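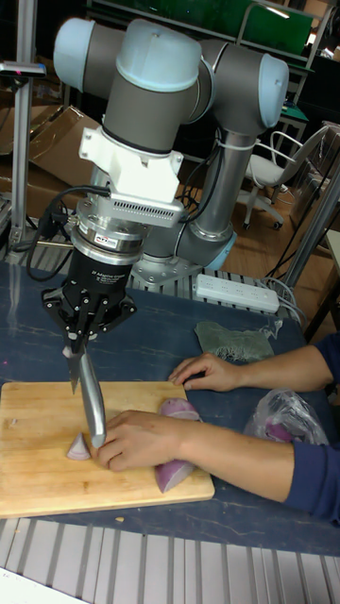

Cutting is the moment when a robot finds out what it has been touching, according to one of the engineers at Flumex, and until then it is only guessing. I heard that within five minutes of arriving at the Jeltcombe workshop, and I have thought about it every time I've made a curry.

The team's idea is wonderfully simple to say and fiendish to do. Instead of planning a whole cut from a camera view, the arm feels its way down. A force-torque sensor sits between wrist and gripper, and the software, called Pasomora, reads every push and twist that comes back up the knife. An onion is a lovely teacher for this – papery skin, then a firm layer, then a slippery gap, then another firm layer, all the way to the board.

A person does the holding. One hand keeps the onion still while the blade works beside it, and the arm has to learn what a steadying hand does to the forces it feels. Press harder and the onion stiffens; ease off and it starts to roll. Earlier methods treated all that as noise. Pasomora treats it as news!

The results made me sit up. Over 863 trial cuts, 787 went cleanly through to the board without the onion slipping or the arm stopping itself. The model behind them was trained on red onions alone, yet it coped with 2 vegetables it had never met, a leek and a fennel bulb. The leek went better (fennel, I'm told, is a brute).

What I enjoyed most was watching the force trace on the laptop. Each layer shows up as a small hill and a dip, and after a while you can read an onion from it. The team now wants to try the same approach on bread, where the crust gives way all at once and the crumb hardly pushes back. They start in November, and the loaves are already on order.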